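Skisis 200 Inline Flow Meter for Beer and Soft Drinks

Manufacturer: Riis
Product group: Process measurement, bright beer and packaging
Order code: SK-200
Data sheet revised April 1, 2024

The Skisis 200 is an electromagnetic flow meter for the line between the bright beer tank and the filler. It records the volume leaving the cellar and passes it to the plant controller or to a stand-alone totalizer. Breweries use it for yield calculation, loss tracking and the volume records that go with an excise return. It also handles carbonated soft drinks, malt beverages, still water and cider. It is unsuitable for demineralized water and for any liquid that does not conduct.

Construction
Measuring tube in stainless steel with a fluoropolymer liner. Full bore, no moving parts, nothing in the product stream. Electrodes are flush with the liner and drain completely when the meter stands vertical. The converter can be mounted on the tube or on a wall bracket. The display can be turned in either position.

Technical data
Nominal size: DN 50
Process connection: dairy thread or clamp, stated at time of order
Outputs: 2, pulse and current loop, individually scalable
Flow direction: forward and reverse, separate totals
Empty pipe detection: standard
Cleaning in place: caustic and acid, meter stays in line
Totalizer reset: password or sealed jumper

Installation
Mount the meter where the pipe is always full. A rising vertical run is preferred. In a horizontal run, turn the converter to the side so that gas does not collect at an electrode. Place the meter ahead of the carbonation control valve. Gas breaking out of solution will raise the reading and make the total useless for duty purposes. Ground both flanges to the tube with the straps supplied.

Delivery
Meter, converter, grounding straps, seals, printed calibration record. Wall bracket and cable are ordered separately. Orders are shipped from the Vendby warehouse.

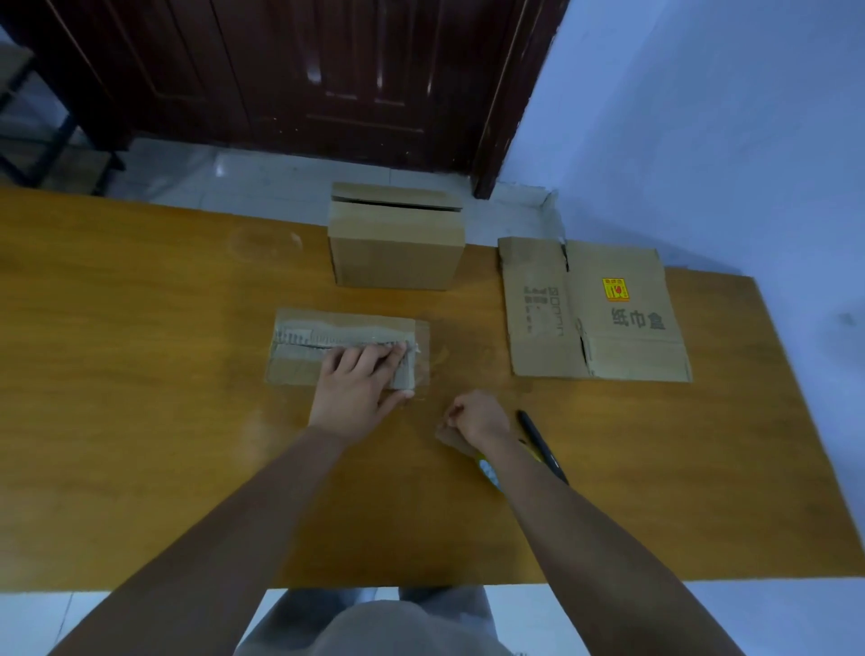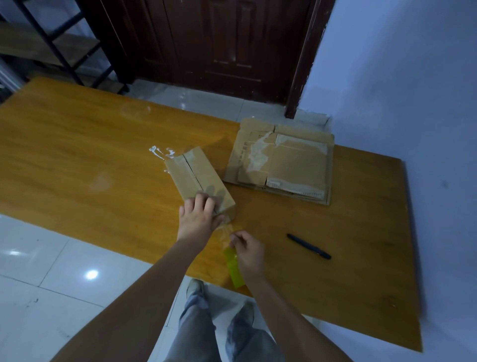 Hands on a small cardboard carton, wooden table.

Calibration and sealing
Every meter is wet calibrated on the rig at Premenberg before release. The record shows the serial number, the test points and the name of the technician, and should be kept with the excise file. Whether a local office accepts the factory record or asks for a witnessed test differs from one jurisdiction to the next. Ask before the meter goes into the line. Recalibration is booked through the service desk. Slots in June fill early, when many plants close a line for maintenance.

Spare parts
Seals, display modules and converter boards for the Skisis 200 will be stocked until 2034. Converter boards carry their own settings memory and must be re-parameterized from the calibration record after exchange. Liners are not replaceable in the field.

Contacts
Sales: Nives Vitale
Calibration and service: Tanveer Bukhari
Spare parts: Adeel Mengal

Related products
Skisis wall bracket
Skisis stand-alone totalizer
Grounding ring set, DN 50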